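Corpus Hatano de historia de la pediatría
Ficha del conjunto de datos

El corpus reúne textos breves en español sobre médicas y enfermeras que trabajaron en salud infantil durante el siglo XX. Versión de abril.
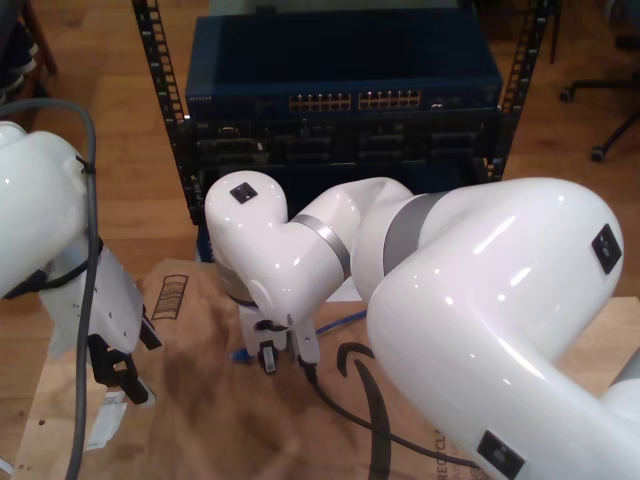
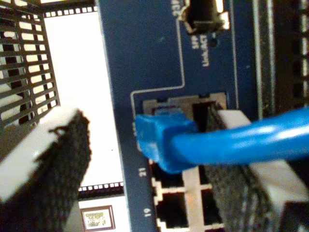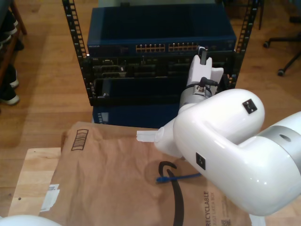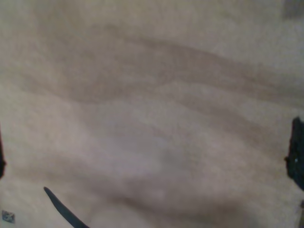 Mantenimiento: Departamento de Humanidades Médicas, Centro Pramton

Contenido
85 biografías en texto plano, una por archivo, y una tabla con los campos id, país, especialidad, década y fuente. 17 de ellas llevan además transcripción de cartas.

Procedencia
Las biografías se redactaron a partir de dos fondos, Hamel y Milton. Los textos del fondo Milton estaban en inglés y se tradujeron a mano.

Particiones
Desarrollo: 15 textos
Prueba: 15 textos
Entrenamiento: el resto

Limitaciones
Las matronas rurales están poco representadas. La década es la de inicio de la práctica clínica y falta en varias fichas del fondo Hamel. Los topónimos conservan la grafía de la fuente. No se incluyen historias clínicas ni datos de pacientes.

Uso
Docencia e investigación, citando el corpus y el fondo de origen. Las erratas se envían al departamento indicando el id del texto; se revisan los viernes.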